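Una tarde en Plostport: ¿me van a recoger ya la cocina?

Llevaba meses dándole la lata a mi cuñado para que me colara en una visita a Plostport, y en febrero por fin cayó la breva. Abren las puertas una tarde, te apuntas por correo, te dan una pegatina con tu nombre (el mío mal escrito, por supuesto) y te sueltan en una nave donde hay robots haciendo recados domésticos. Bueno, haciendo o intentándolo, que a eso iba yo, a ver si ya puedo dejar de fregar.

Llegué tarde porque el autobús 66 no para donde dice que para, así que me perdí el café de bienvenida y me incorporé al grupo de Jhair Mamani, que lleva allí la parte de manipulación y habla a una velocidad tremenda. Nos contó que en la lista de tareas que se han puesto hay 172 cosas de casa: abrir un cajón, sacar una lata, doblar un paño, poner un vaso boca abajo... Ciento setenta y dos, ¡y yo que pensaba que mi casa daba mucho trabajo!

Le pregunté a bocajarro cuántas le salen al robot sin ayuda. Se rió y me dijo que dependía de a qué llamara yo "salir". Hay tareas que van bien nueve veces y a la décima el bicho se queda pensando delante de un armario cerrado. Me sonó a mi hijo adolescente, la verdad.

Lo que más me gustó fue la parte de las manos. Yo venía con la idea de una pinza de dos puntas, como las de las máquinas de peluches, y lo que tienen allí es una mano de verdad, gris oscura, con su pulgar grandote y cuatro dedos por segmentos. La palma está llena de puntitos en relieve para que las cosas no resbalen, igualita que mis guantes de jardín. Y en la base del pulgar lleva un aro azul que me pareció monísimo, qué queréis que os diga. 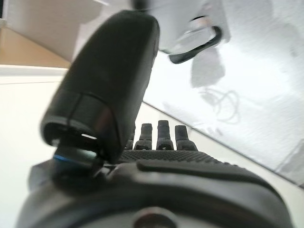
La cocina de pruebas

De ahí pasamos a la cocina, y ahí sí que me quedé pegada. Es una cocina completa, blanca, con su encimera brillante y una nevera de acero que ya la quisiera yo. La llaman Kadis, no sé si a la cocina o al proyecto entero, porque cada uno decía una cosa. Lo que se ensaya allí son las bebidas: cogerlas, ponerlas sobre la encimera, guardarlas otra vez. Parece una tontería hasta que lo ves de cerca y piensas en todo lo que hace tu propia mano sin avisarte.

La explicación nos la dio Nazma Samarakoon, encantadora y con una paciencia de santa (un señor le preguntó tres veces si el robot sabía planchar, y no, no sabe). Según ella, las botellas de plástico son bastante puñeteras. Son transparentes, hacen reflejos, y si aprietas de más se hunden y si aprietas de menos se te van al suelo. Las latas le dan menos guerra en la mano, pero en cuanto están tumbadas y pegadas unas a otras en un cajón la cosa cambia, hay que decidir cuál sacar primero y por dónde meter los dedos.
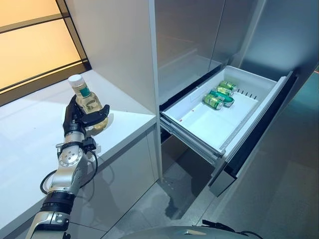

También le pregunté por el tiempo, que es lo que de verdad nos importa a las que cocinamos con prisa. Me dijo que su mejor marca en el recado completo de la bebida, desde que se lo piden hasta que queda servida en la encimera, es de 195 segundos. Yo eso lo hago en diez, con el móvil en la oreja. Pero claro, yo llevo cuarenta y tantos años de entrenamiento y el robot lleva menos de dos, así que tampoco voy a ponerme chula.

Antes de irnos pasamos por un rinconcito de Dinent, que es la empresa que les hace las fundas de goma para los dedos, y allí me dejaron tocar una. ¡Es más blandita de lo que parece! Se desgastan bastante y las cambian a menudo, igual que yo los estropajos.

¿Mi veredicto? Para recogerme la cocina un domingo con seis a comer, todavía no. Para acercarle una bebida a mi madre, que anda fatal de la rodilla y no tiene ninguna prisa, pues mira, yo ya empezaría a hablar. Jhair me dijo que lo de mi madre es justo el tipo de encargo en el que están pensando, y que los cajones bajos son su prioridad este año.

Si os animáis, apuntaos con tiempo, que los grupos se llenan enseguida, y llevad calzado cómodo porque se está de pie todo el rato. A la salida hay una cafetería, Ekanayake, con unos rollitos de coco riquísimos. Me llevé cuatro para casa y llegaron dos.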